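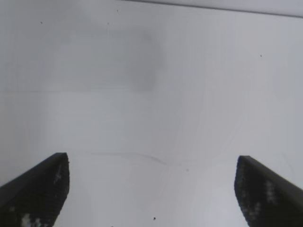

Figure 4.1 A pale, plain surface, seen from close up.

Chapter 4
Baskets, Bins, and the Things That Land in Them

Every household owns a flat surface, and every household believes it will stay clear. The belief usually lasts until the mail comes. A table is the easiest place in a home to put something down, so things get put down on it: keys, a charger, one glove, the instructions for an appliance that broke in February.

In the Prakmont household survey, which we will use throughout this unit, people were asked to list what was lying on their main table at dinner time. The 72 homes produced 3,063 items. Several families listed the table itself, perhaps out of relief at having found it.

The usual cure is a basket. A woven one on a white tabletop looks like a decision has been made, and it gives small objects an address.

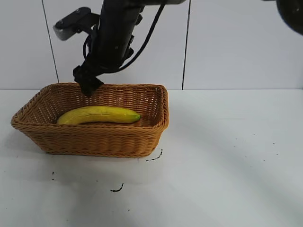

It also has a rim, and the rim matters more than the weave. Anything inside it counts as put away, at least in the eyes of the person who put it there. Whether it can be found again is a separate question, and we take it up in Section 4.3, along with the Paredes rule for sorting by use.

Before reading on, pick one basket, bowl, or tray in your own home and empty it completely. Allow 30 minutes. Write down each item and the last time you remember using it - "never" is an acceptable entry. Keep the list, as you will need it for the exercises at the end of the chapter.

Key terms: catchall, drop zone, open storage, rim line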